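Trailers give away too much, and I have stopped watching them

*January 27, 2022*

I saw the second trailer for *Ornbridge* on Monday, and I now know how *Ornbridge* ends. The film opens in February. I have a ticket, and I will probably still go, but I'll be sitting there waiting for a bridge to fall down.

The first trailer was good. It ran 78 seconds. It had the sisters in the car, the phone call, the long shot of the river, and then the title. I knew what kind of movie it was and who was in it, and I wanted to see it. The second one is twice as long and runs in order, start to finish, like a book report. We see who made the call. We see which sister drives home alone.

Studios will tell you this is what audiences want. There is some truth in it. A night out for a family of four costs real money, and people like to know what they're paying for. My brother-in-law won't buy a ticket until he has seen every clip there is. He says he enjoys the movie more when he isn't worried about it. I believe him. But he could read a review, and the rest of us can't avoid a trailer that plays before the movie we paid for.

Humaira Qureshi cut trailers for nine years before she moved into editing features, and I asked her about it last week. She said the first version of a trailer is nearly always shorter and stranger than the one that gets released. Then it goes to a test group, somebody writes "confusing" on a card, and a plot point goes in. After a few rounds, all of them are in. She once worked on a thriller where the killer's face was added in the last week -- she asked for her name to be left off that one.

It doesn't have to go this way. *Farooqui*, the little courtroom picture from last fall, used a single scene for its whole campaign: a man waiting in a hallway, and a clerk who keeps walking past him. It opened on 343 screens and was still playing at my local theater two months later. Nobody I know felt cheated by it. *Jorkby* had a bigger budget and showed its best chase, its best joke and its last shot, and was gone from the same theater in two weeks.

I don't claim the trailers explain all of that. *Jorkby* was also not very good. Still, I laughed at nothing in it, and I had laughed at two of those jokes at home.

My own rule now is simple. I watch the first trailer and skip anything after it. At the theater I go in late, or I look at my shoes. The Morberg on Fourth Street prints the actual start time of the feature on its tickets, and I wish other chains would do the same. It would cost them very little, and those of us who want to be surprised could stay in the lobby until the movie starts. 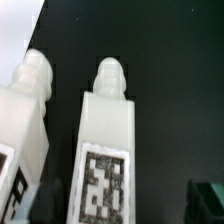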